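Print this page | E-mail this page

Stiff fingers or soft pads for picking markers out of a shallow case?

Posted by Nuala Moynihan, November 12, 2024

Hi all! I'm having way too much fun with a two-arm setup and I could use some advice before I spend the rest of my budget. The task is simple to say and hard to do: one arm steadies a small hinged case, the other takes a marker or an eraser-sized piece out of it or puts one back. I'm comparing two sets of fingers. The first is the stiff, pointed kind I have on now, printed from the Cikeo files. The second is the Plasero soft pad set, which a friend let me try over a weekend and which I really liked on round things.

The stiff ones are great at getting into corners. They slip in next to the wall of the tray and don't need much room at all. What they don't do well is hold on to a smooth barrel. If I come in even a little crooked, the marker rolls or spins. The soft pads hold a barrel beautifully, but they're fat, and when the case is shut in on one side by its own lid they bump the rim before they get down to the marker.

I'm running the Lema controller with the stock settings, Renis cameras at both wrists, and one more camera up at the head. Closing force is set to 400 on the Lema scale (it goes up to 700). I've tried 350 and the slipping got worse.
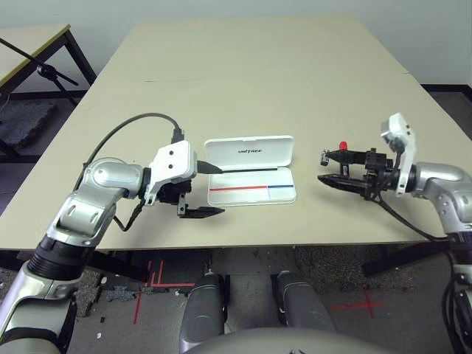

dockside_pete: Are you closing both fingers at the same speed the whole way? I'd look at that before buying anything. The stock Lema profile comes in fast and only slows down at contact, and a round barrel gets kicked before the second finger arrives.

Nuala Moynihan: Ooh, I hadn't thought of that. It's the stock profile, so yes, fast all the way in. I'll try a slow close tonight.

Tamsin R.

I have used both of these and I'd keep the stiff ones. Glue a thin strip of rubber on the inside faces, rough it up with sandpaper first, and run Pete's slow close. You keep the narrow tip and you get most of the grip of the soft pads for the price of a bicycle patch kit! Leave the last bit of the tip bare so it still fits between the marker and the tray wall.

Two more things that helped me a lot. Turn the wrist so the fingers close across the barrel, never along it. And teach the approach from the wrist camera view and not from the head view, because the head camera will tell you you're lined up when you're off by half a marker.

Nuala Moynihan: Love this. I put the marker out on the open table to get some practice closes before going back to the tray, and looked at everything from the wrist.
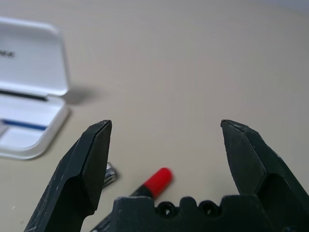

My biggest question about rubber strips is how long they last. I do a lot of closes in an afternoon, and the tips touch the table more than I'd like to admit. There's already pale wear along the ridges near the left tip, and the flat pad on the right finger has a chipped line around it, so a strip of rubber that goes right up to the edge would probably start peeling there. Stopping short, like you said, makes sense. How thin is thin?

Tamsin R.: Bicycle inner tube is what I use, one layer. Mine lasted from February until summer. When it peels, it peels from the tip end, so round off those corners with scissors.

Nuala Moynihan: Perfect, I have a dead inner tube in the garage. Here's how things are set up for the tray attempts, if anybody wants to pick on my arm angles! 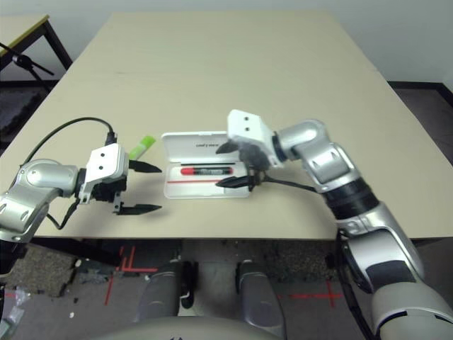
Both grippers open, with the right one reaching over the case.

gearloose

soft pads. stiff fingers are for boxes. I never had any luck with printed ones

dockside_pete

I'll disagree with gearloose a bit, although the Plasero pads are a joy on anything round and I'd want a set in the drawer anyway. For a shallow tray they're just too wide. If you were lifting bottles or fruit I'd say get them today.

Looking at your angles, I'd bring the right arm in steeper. Coming in low is fine on an open table, but with a tray wall in the way the lower finger meets the wall first and you push the case before you grip anything. Your left arm can hold the case by the side of the base. Don't let it hold the lid! A lid is a lever, and the hinge will give you a different position every time.

For the slow close, set up 2 stages in the Lema menu. The first brings the fingers to a bit wider than the barrel, then there's a short pause, and the second closes slowly at your normal force. I'd stay at 400 to begin with. Going up toward 700 sounds tempting, but with bare stiff fingers more force just shoots the marker out sideways like a watermelon seed. Once the rubber is on you may even be able to go back down to 350.

Nuala Moynihan: The watermelon seed is exactly what I've been getting. OK, new plan: rubber first, then the two-stage close, then a steeper right arm, one change at a time so I know which one did the work. I'll be checking the wrist camera with the fingers all the way open before each run.
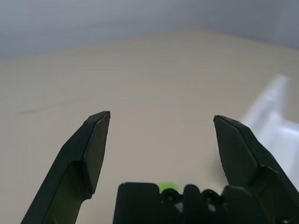 Do I need to recalibrate the wrist camera after gluing strips to the fingers?

A thin strip doesn't move the camera, so the camera calibration stays as it is. Redo the finger zero on the controller, though, as the fingers now meet sooner than they used to. Close them gently on nothing, save that as zero, and the width readings will be right again.

Tamsin R.: Seconding the finger zero. I forgot it on my first set and the controller thought it was holding something all day long.

Nuala Moynihan: Ha, I'd have done the same thing! Thank you all so much. I'll post back once I've had a full afternoon with the rubber on, and if a Plasero set turns up used I'm still grabbing it for the bottles.

Print this page | E-mail this page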